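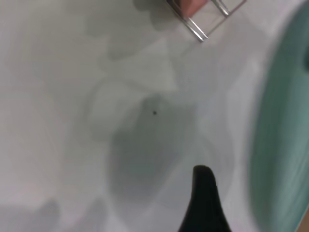
Pourquoi fermer un pressing qui marche ? « Parce que le bail se termine et que le propriétaire veut vendre les murs. J'aurais pu chercher ailleurs, mais à mon âge on ne reprend pas un crédit pour des machines. »

Le gérant de Prestex tient la boutique depuis l'ouverture. Il répond en finissant ses étiquettes et s'interrompt quand un client pousse la porte. Le dernier registre, posé près de la caisse, s'arrête pour l'instant au ticket 3649.

Le gros du travail, ce sont les manteaux et les costumes. Les chemises rapportent peu. « Une chemise, il faut la repasser à la main au col et aux poignets, sinon le client la rapporte. Je n'ai jamais voulu augmenter le prix. J'ai peut-être eu tort. »

Il a commencé comme apprenti chez Picard, une teinturerie du centre qui employait surtout des femmes au repassage. C'est là qu'il a appris à détacher. « On regarde d'abord le tissu, ensuite la tache. Le vin sur de la laine, ça part bien. Le stylo sur de la soie, je préviens le client avant de toucher à quoi que ce soit. »
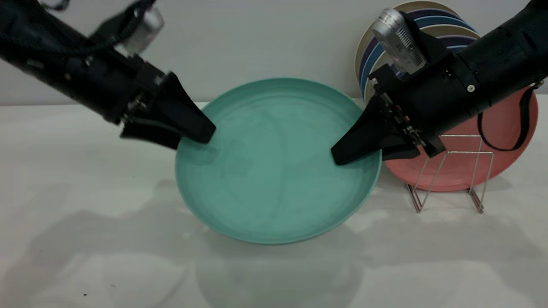

ZILVILLE, 21 janvier 2019 - La boutique ouvre encore tous les matins à la même heure, et ce jusqu'à fin février. Une affichette sur la vitrine demande aux clients de venir chercher leurs affaires. Il en reste 94 à rendre, dont une robe de mariée déposée il y a trois ans. « J'ai appelé plusieurs fois. Le numéro ne répond plus. Je la garde quand même, je ne vais pas jeter une robe de mariée. »

Le quartier a changé, dit-il, mais moins qu'on le raconte. Le boulanger est toujours en face, la quincaillerie est devenue une agence bancaire. Ce sont les habitudes qui ont bougé - on porte moins de costumes, on lave plus chez soi. « Avant, le lundi matin, il y avait la queue. Maintenant je prends mon café tranquille. »

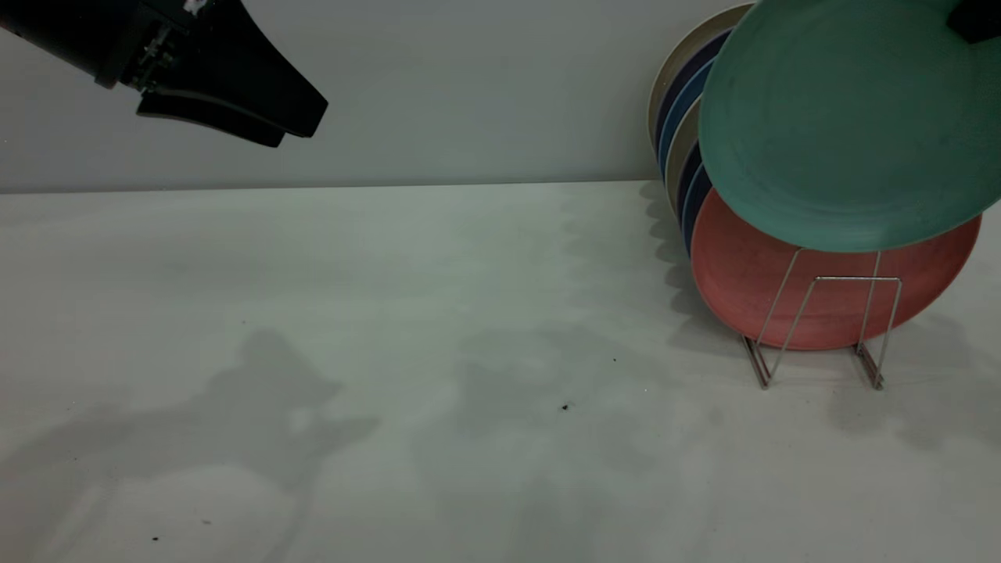
Les machines, elles, sont déjà promises. La société Rovodora reprend la presse et la table à détacher pour un atelier de location de linge. Il n'a pas voulu donner le prix, sauf pour la vieille table à repasser, cédée pour 100 euros à une voisine couturière. « Elle s'en servira mieux que moi dans mon garage. »

Que fera-t-il en mars ? Il hausse les épaules. Dormir un peu plus, refaire la cuisine - sa femme attend depuis longtemps. Il gardera un fer, pour ses propres chemises. Puis il demande si l'on peut continuer plus tard, une dame attend au comptoir avec deux rideaux.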